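Salitz Brings Back Its Pocket Tape Measure Lending Program in Pistville

April 22, 2023
By Celina Domański
2 min read
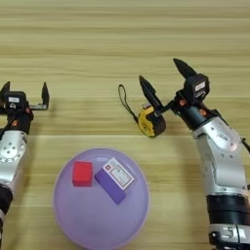
A yellow-and-black tape measure with a wrist strap, on a light wooden tabletop.

PISTVILLE – Salitz, the hardware and home supply store on Rallis Street, will start lending tape measures to customers again this month. The program was put on hold in December while the store moved its rental counter.

Any customer can borrow a tape measure for up to 10 days at no charge. No deposit is needed. Borrowers give a name and phone number at the counter and bring the tape back to either of the store's two entrances.

"Most of the returns we handle are for things that didn't fit," said Meenakshi Upadhyay, store manager. "Blinds, shelves, shower rods. People guess at the width and then they have to make a second trip."

Salitz lent tape measures nearly 700 times before the program was paused. The most common uses reported by customers were window coverings and secondhand furniture.

Each tape now goes out with a printed card from Jimeck, a local sign and print shop. The card has blank lines for height, width and depth, and a short list of places people forget to measure, such as stair landings and the inside of door frames. Customers may keep the card.

Yi-an Tak, who runs the rental counter, asks borrowers to wipe the blade before letting it back into the case. "Grit is what ruins them," Tak said. "Drywall dust too. Let it in slowly and keep your fingers off the edge."

Tapes that come back with a bent end hook will be taken out of lending. A loose hook is not a fault. The small amount of play is there so that inside and outside measurements both read correctly.

The store will also hold 4 free evening sessions on measuring for curtains, flooring and kitchen cabinets. Ayodele Ojo will teach them in the back workroom. Space is limited and sign-up is at the rental counter.

Press questions may be left for Celina Domański at the Salitz customer desk.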